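Home Notebook Projects Contact
Search this site Go
November, posted by the Pukwood hall workshop

Pukwood hall – ramp and side door, where we're up to

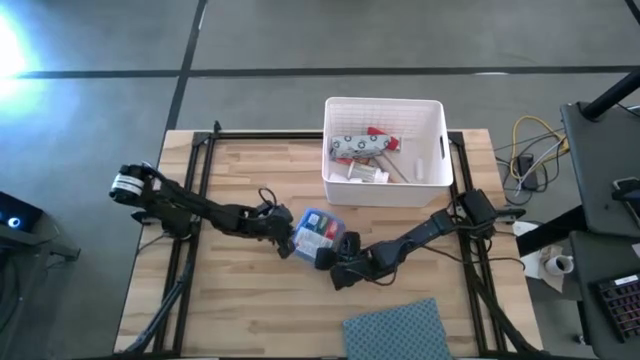
A reply from Heiskanen came in before lunch, saying council will look at the ramp again only if the grade is redrawn, and that 50 signatures won't hurry it. Fair enough! I've redrawn it at the kitchen table (twice, bless me) and sent it on to Pendach for pricing. Their last figure was $3,971 for the side door alone, with 3 weeks' wait on the hinges. Still to ask – does the heritage colour apply to the handrail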